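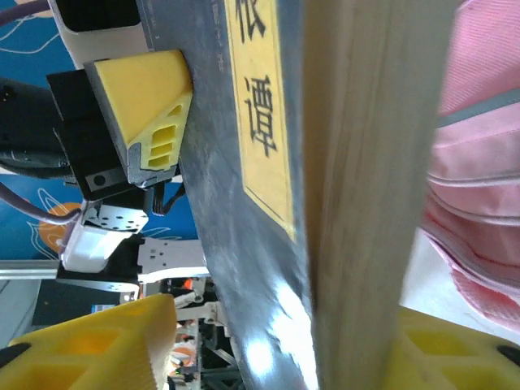
skoreck-desk

README / data card, v4 of the text

Two arm tabletop rig, built at home in the spare room, plus the recordings we make on it. Everything here is school stuff: books, pencil cases, a backpack. The rig is called Skoreck, the recorder is Kinemau, old name Hevov still shows up in a few config keys. Sorry, will rename.

Status: usable. Rough edges all over. Read the known problems before you open an issue.

What's in the repo

hardware/ – finger prints (STL + source), rail drawing, wall panel cut list
kinemau/ – recorder, sync, playback
sessions/ – index only, the video is too big, see Getting the data
notes/ – build log, not cleaned up

Hardware

Two arms on one aluminum extrusion rail along the front edge. Each sits on its own black plate, motor unit below. Power and signal go up the outside of each arm in clips. Leave more slack at the elbow than you think you need, then add a bit more.

Walls and floor are wood. Blue printed panels on the walls, leaves and flowers, orange circles. Plain cream walls gave the tracker nothing to grab on to, so patterned it is. Pick any print you like but don't swap it in the middle of a session, calibration will complain.

Fingers: yellow filament, hollow cells, black rubber pads at the tips. 4 walls, no infill. Print lying flat. We went through 11 versions and the hollow one is the only one that gives a little without cracking. Old ones are in hardware/attic.

Cameras: a small one at each wrist, one fixed overhead-ish view of the whole box. Wrist views come out at odd angles depending on the pose, we dont rotate them. Do it in your loader if you care.

Objects

Used a lot, in order of how annoying they are:

1. Backpack, pink. Soft, straps go everywhere.
2. Pouches and cases. Fine mostly.
3. Books, hardcover. The main one is 菜根谭, dark blue with a yellow title label. Scuffed near the bottom of the cover. Good test object – stiff, and the label is easy to find even when the focus is bad.
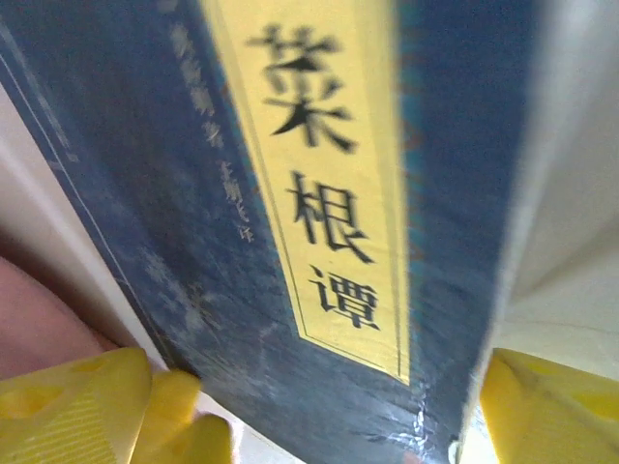
Tasks

pick_book – grip by the covers, lift, hold
stand_book – set upright, spine toward the wrist camera
pack_book – into the backpack
clear_floor – everything off to the sides

All teleoperated. Around 100 takes per task, fewer for pack_book which takes forever. Failed takes are kept and get result: fail in the index. Please don't filter them out and then tell us the numbers look great.

Spine text is worth having if you do any reading or matching from the wrist view. Gold on navy, holds up well under our lights. Glare on the metal parts is worse.

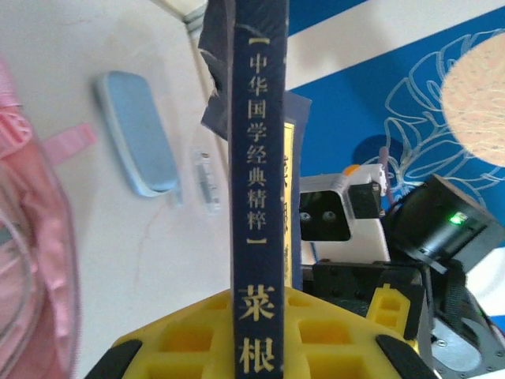 Wrist view, spine upright: series line 中华国学经典精粹 up top, start of the title lower down.

Fields in the index

take_id, task, result, left_start, right_start, objects, note

left_start and right_start are joint angles, degrees, not radians. Yes we know. The note field is free text and sometimes in two languages.

Running it

Plug in the arms first, then the cameras. Wait for the lights. Start kinemau, pick the task, home both arms. Homing brings the grippers close together over the middle of the floor so keep the space above tall objects clear or lay them flat.
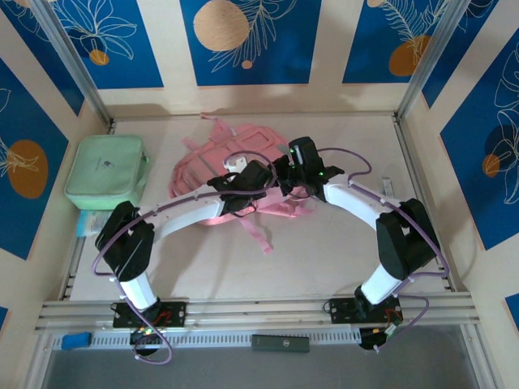
If one arm homes and the other just sits there it's the bus ID, 5 times out of 5 so far. Reset with tools/set_id and try again. Don't push the arm by hand while it is powered.

Known problems

- wrist focus is fixed, anything very close goes soft
- clips pop off the links on fast moves
- fingers can touch if both arms go for the same edge, no collision check yet
- playback drifts on long takes, Vainio branch has a fix, not merged
- lable spelling in old index files is inconsistent, the loader handles it

Getting the data

Script in tools/fetch. Needs a lot of disk. Index alone is small and enough to see if you want the rest.

License

Code MIT, prints and recordings CC BY. Book covers and wall prints belong to whoever made them.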